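2 min read

Label printer keeps feeding blank labels
Opened by Senan Scanlon, Fivine stockroom
Status: solved (and I'm delighted)

The Satow printer worked fine until 15th September, when it started pushing out two blank labels after every good one. The Wutitano stock program shows no error, and the test page from the printer's own menu comes out blank as well.

Tried so far: new roll, restart, different cable. No change.

Reply from Calum Mowat
Lovely clear report, thank you! If the test page is blank too, we can forget the computer. What size are the labels on the new roll, and what does the menu say under Media?

Senan Scanlon
Labels are 50 mm by 29 mm. Menu says 40 mm, gap sensor on. I never touched that!

Calum Mowat
There's your culprit, I think. The July update put a few machines back to the factory size. Set the width to 50, hold Feed until the light blinks, let go, and it'll measure the gap by itself. Then print one shoe label and one shelf label.

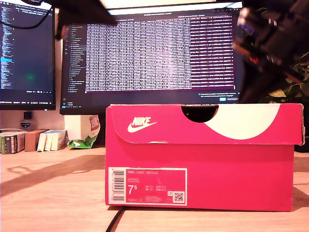 Senan Scanlon
Done, and it measured the gap first go! Shoe label perfect, shelf label perfect, no blanks after either. I also ran a long batch for the Kettunen order and every one was straight. Brilliant little trick with the Feed button, I've written it inside the printer lid.

Calum Mowat
Great stuff! Save it as the default under Media > Store, or it will forget when you switch off. Closing this one.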